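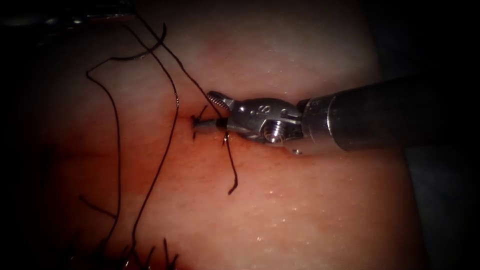 Needle driver at the incision, with a tied knot beside it.

Suturing group moves on to full rows

The surgical robotics student project at Atbridge has started its second block of work, and the group is now tying full rows of stitches on the practice tissue. In the first block, students only had to pass the needle through and pull it clear. Now each run has to include the knot and the cut as well.

The project is open to engineering students from second year up. Six are taking part this term, working in pairs. One person sits at the console and drives the arms, and the other watches the monitor, calls out problems and keeps the log. They swap after each stitch. Gregor Sutherland, who supervises the lab sessions, asked for the swap after the first block, when some students had ended up with far more console time than others.

Each run is recorded from the moment the needle is picked up until the thread is cut. The group has logged 1,196 stitch attempts so far, and 264 of those have been labelled by hand. A label marks where each step starts and finishes: picking up the needle, driving it in, pulling the thread through, making the loop, tightening and cutting. The labelled runs will be used to train a program that can tell which step is under way from the video and the arm positions.

Labelling is slow. Elspeth Semple and Ozan Kurtuluş have been doing most of it, and they found early on that they didn't agree on where the pull ends and the loop begins. Some drivers start forming the loop while the thread is still moving. The two of them have since written a one-page guide, and everyone who labels is asked to read it first. The rule for now is that the loop starts when the thread first bends around the jaws. Runs labelled before the guide was written are being checked again.

Knots are giving the most trouble. The arms don't pass any feeling of tension back to the hands, so students have to judge it by watching the thread and the surface of the tissue. Pull too hard and the stitch tears through or the edges bunch up. Pull too softly and the knot sits loose above the cut. Craig Baxter spent two sessions tying knots on a strip of foam before going back to tissue, and he recommends it to anyone who is stuck. The foam is in the second drawer under the console.
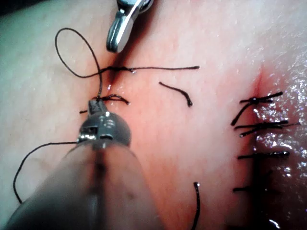

Can a student join if they have never tied a surgical knot?
Most of the current group hadn't. New members practise by hand with a board and a length of cord before they use the console.

Thread management is the other thing to work on. Long tails get in the way of the next stitch, and it is easy to pick up the wrong strand when several are lying close together. Pairs are asked to trim as they go and to agree out loud which end they are reaching for. Please also note in the log when a strand is dropped and picked up again. Those runs are still useful — they show the program what a recovery looks like — but they need to be marked.

Rhona Crichton is building the playback tool, which the group calls Pastalen. It puts the camera views next to each other and lets the viewer move through a run one step at a time. It works well on the lab computers but is slow on laptops, and the sound track doesn't always line up with the video. She would like to hear from anyone who has worked with video timing before. Comments on the buttons and layout can wait until the timing is fixed.

In March the group will take a short demonstration to the student robotics day at Jetusholm. The plan is to play back a labelled run with the program's guesses beside it, including the places where it gets the step wrong. Visitors will be able to try the hand-knot boards. No tissue will be taken, and the console is staying where it is.

A few lab reminders. Gloves and eye protection are to be worn by everyone at the bench, including the person keeping the log. Needles go into the sharps container as soon as a run is over. Tissue is thrown out at the end of each session and must not go back in the fridge. The next session starts at 4 p.m. in the Derkach lab, and pairs should check the roster on the door before setting up. Anyone who wants to watch a session before signing up can speak to Gregor.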